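October — from the Homlow Kitchen Letter, by the Girneo desk

The bin under the corner counter

Our Grimshaw Street readers sent in 67 replies on kitchen trash, and more than 4 of them were really about marriage. The rest agreed on one point — a small bin close to the chopping gets emptied, and a big one across the room becomes geology. Wrappers, tissues and the bag the other bags came in all land in it by lunch. A perforated liner basket lifts out for rinsing, though it will let you know about any soup.
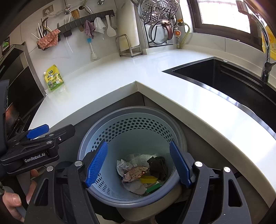
How often should a small kitchen bin be emptied?
Every evening if food goes in it, and every two or three days if it only gets dry wrappers.

Recent items
Flevum drawer dividers, reviewed with some bitterness
77 uses for a rail of hooks
Where the lids go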